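Textile Workroom Notebook, Flasen Building
December, entry begun 9:40 a.m.
Present: N. Geraghty, A. Naqvi, N. Phuthong (afternoon only)

Work continued on the quilted bedding from the Nenport loan. The register lists 34 pieces under this heading, of which three remain without a condition sheet. The piece handled this morning is one of the three. Areeba Naqvi entered it provisionally as "child's quilt, hearts" and that title will stand until Daranee Siriwan has reviewed the wording.

The quilt had been stored folded in eighths in a lidded carton, under two heavier pieces. The carton label gave only the lender's number, 3,421, and the word "nursery" in pencil. The label has been kept with the sheet. The old tissue was discarded and the carton is not to be used again for anything padded.

The ground is white with light gray dots, quilted all over in a meandering pattern. Two red hearts with small white dots are applied to it. We looked first at how the padding sits between the stitching lines, as this decides whether the piece can be rolled or must be stored with soft folds. A trial roll on the 50 mm tube was too tight and was abandoned after a few minutes. The ridges along the inside of the turn were being pressed flat.

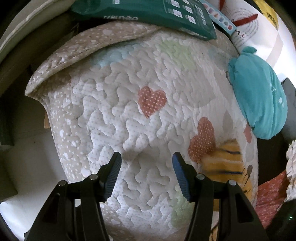
A second trial, on the wide tube with a layer of wadding, gave a better result, but the roll is bulky and will not fit the standard shelf. Noreen Geraghty's view is that soft folding with padded tissue sausages is sufficient for a piece of this kind, provided it is refolded on different lines at each inspection. I agree, and the sheet has been marked accordingly.

Stitching around the hearts was checked with the hand lens. One short run of loose thread was found at the point of the lower heart - left alone for now, tied off with nothing, noted on the diagram. The tiger-stripe print should be tested for color fastness before any wet cleaning is considered. Until then, surface cleaning only, low suction, through the screen.

Vilhjálmur Steinarsdóttir asked by telephone whether the Kazmi cartons could be used for the whole group. They are deep enough, but the long side is short for the two largest quilts. Reply sent at 2:15 p.m. with measurements.

Outstanding:
Condition sheets for the remaining two pieces.
Wadding is almost used up. Order to go to Baltero with the tissue.
Nuanchan Phuthong to cut new tissue and make up the sausages.
Title and description to D. Siriwan for review.

Quilt returned to the padded tray at 4:30 p.m., covered, top shelf, left bay.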